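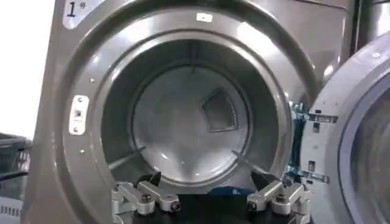
The Serholm community laundry has now been open for one full quarter, and the grant from the Godoy Fund is mostly spent on what we said it would be spent on. Washing is up, complaints are steady, and the residents have taken to calling the machines by number, as if they were racehorses. Machine 1, with its big black numeral on a white label up in the left corner, is the favourite by a long way. We can't account for this. All 4 machines are the same model and were installed on the same morning.

Spending to the end of November

The remaining $2,000 in the equipment line went on new drain hoses and a raised plinth. The plinth was not in the original budget. Neither was the slope in the floor, which the building survey described as "minor" and which a dropped sock ball will follow all the way to the door.

What went well

Opening hours now run to 9 pm on Thursday, and the evening slots fill first. The Prornumix booking sheet works, provided people write on it.

What went less well

We lost two dryers for five days to a tripped breaker and a long argument over whose breaker it was. The Drekura detergent trial has ended. It cleaned very nicely and smelled like a dentist's.

Next quarter

We will put up a clearer sign about emptying pockets, in larger type than the last clearer sign. We also ask to move $2,000 from signage to maintenance, leaving enough in signage for the sign.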